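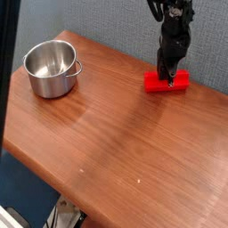

How to look after a wood tabletop without buying half the cleaning aisle

Posted 15/02/2022 by Frøydis Lindholm

Most advice on wood tables comes from people who sell something for wood tables. I have tried a fair amount of it over the years, and my shelf has shrunk to a dish cloth, a dry towel, mild dish soap and one tin of wax that I rarely open. If you love your polish, keep it. I would only ask what it does that the cloth doesn't.

Before you start

Find out what finish you have. You'll see pages telling you to test with solvents, and I wouldn't. Put one drop of water somewhere out of the way, such as the underside near a leg, and leave it for 4 minutes. If it sits up in a bead, the table has a film finish like varnish or lacquer, and most of what follows is easy. If the wood goes dark under the drop, you have oil or wax, or very little of anything, and you need to be quicker with the towel.

The drop test isn't perfect. An old varnish can bead in one spot and soak in at another, usually along the front edge where forearms rest. Try it in two places.

Everyday cleaning

1. Clear the table completely. Wiping around things leaves rings of grime that you will later blame on the finish.

2. Go over it with a dry cloth to pick up crumbs and grit. Grit under a wet cloth is what scratches.

3. Wet a second cloth in warm water with a little dish soap and wring it until it stops dripping, then wring it again.

4. Wipe with the grain, from one end to the other. Going across it won't ruin anything, whatever you've read, but streaks show up more that way on a glossy top.

5. Do the edge. A rounded edge collects a greasy line just under the curve that you can feel before you see it.

6. Dry right away with the towel.

Hot pots

A small steel pot straight off the burner can leave a white mark in well under a minute. Trivets work. So does a folded dish towel, if it is dry and folded at least twice; a damp one carries heat and steam right into the finish. I don't trust "heat resistant" on a label unless it gives a temperature and a time, and it almost never gives both.

Watch thin wire handles, too. They swing down on some pots and scrape when you drag the thing toward you. Lift it.

White marks

A white mark is usually moisture trapped in the finish, and plenty of them fade if left alone for a day or two. Do that first. If it's still there, lay a dry cotton cloth over it and pass a warm iron across for a few seconds, no steam, then look. Repeat a few times at most. It works for me on maybe half of them.

Mayonnaise is the other famous cure. I've tried it twice and got a table that smelled like lunch. Toothpaste does take marks off — along with some of the shine, so you trade a white ring for a dull one.

Dark marks have gone into the wood itself. No paste will lift those, and you're looking at sanding or living with it.

Wax and polish

On a varnished top, wax is mostly for looks. Once or twice a year is plenty, rubbed on thin and buffed until the cloth slides. If your finger leaves a print, there is too much on. Spray polishes give a nice sheen for an evening and then hold dust. On an oiled top, use more of the same oil, and spread the used rags out flat outdoors to dry before you throw them away, as they can heat up and catch fire in a pile.

I'll redo the drop test on my own table in March, once the heating is turned down, and see if the edge needs anything.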